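Ticket 688: Gear-on-peg episodes rejected at upload, left arm lagging
Project: Grastow
Status: Open, waiting on retest 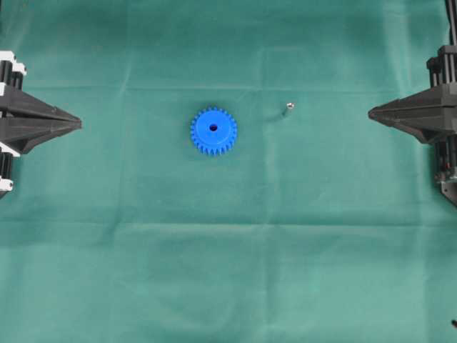 Head camera, start position. Gear on the left, peg on the right, both grippers clear of the parts.

Opened by Asmaa Younis
Component: recording station, two-arm cell
Priority: Medium

Summary
Upload check is throwing out gear-on-peg episodes with "stream offset over limit." It started with the second batch this week. First batch of 100 went through with no errors. In the second batch, 16 were rejected. All of the rejects I opened show the same thing: the left arm joint data runs behind the head camera. The right arm looks fine.

Steps to reproduce
1. Start the recorder with the gear task profile.
2. Set the parts out and bring both arms to the start position.
3. Record an episode with the normal pick and place.
4. Stop, save, upload.
Doesn't happen every time. More likely on long sessions without a recorder restart.

Expected: all streams within the limit.
Got: left arm 172 ms behind head camera on the worst one.

Comments

Kwan-ho Lo
Can you attach the recorder log from one good and one bad episode? Also which build is the station on? We pushed a change to the clock sync in June and I want to rule that out.

Asmaa Younis
Logs attached, two files. The station has the June build. The other station has it too and it is not showing the problem.

Kwan-ho Lo
Thanks. In the bad log the left arm driver reconnects partway through the session and after that it keeps its old time base. The recorder never asks it to sync again. The good log has no reconnect. So there are two things here, the reconnect itself and the missing sync.

Please check the left arm network cable at both ends and swap it if you have a spare.

Asmaa Younis
Connector at the switch was not fully seated. Pushed it in and it clicked. Swapped the cable anyway. Old one is tagged and in the drawer.

Montserrat Urquijo
Question from the training side. Can the rejected episodes be shifted and kept? We are short on ones where the gear starts near the left gripper.

Kwan-ho Lo
Not with one fixed number. The offset grows over the session. I could fit it per episode from the first arm movement, but I would not trust that for the part where the gear goes down over the peg. A small error there teaches the wrong timing. I'd record them over.

Montserrat Urquijo
OK, record them over. Please vary the gear position between episodes and leave the cloth as it is. Creases are fine, we don't need it ironed.

Dagný Thygesen
I can take the re-records. Should I keep the bad ones on the station disk or delete them?

Kwan-ho Lo
Keep them until this is closed. Move them to the quarantine folder so the uploader doesn't pick them up again.

Dagný Thygesen
Moved. The uploader had already queued three of them for retry, so I cleared the queue by hand.

Kwan-ho Lo, Sunday, September 23, 2018
Patch is on the station. The recorder now forces a sync on any driver reconnect and marks the episode as bad right away, so you'll see it before you reset the parts. Restart the recorder once before the next session.

Retest plan
- Full session on the new cable, no recorder restart in the middle
- Unplug the left arm between two episodes and check that the warning comes up
- Upload everything and compare offsets for both arms

Assigned to: Dagný Thygesen
Linked: request to add arm reconnects to the session report (unassigned)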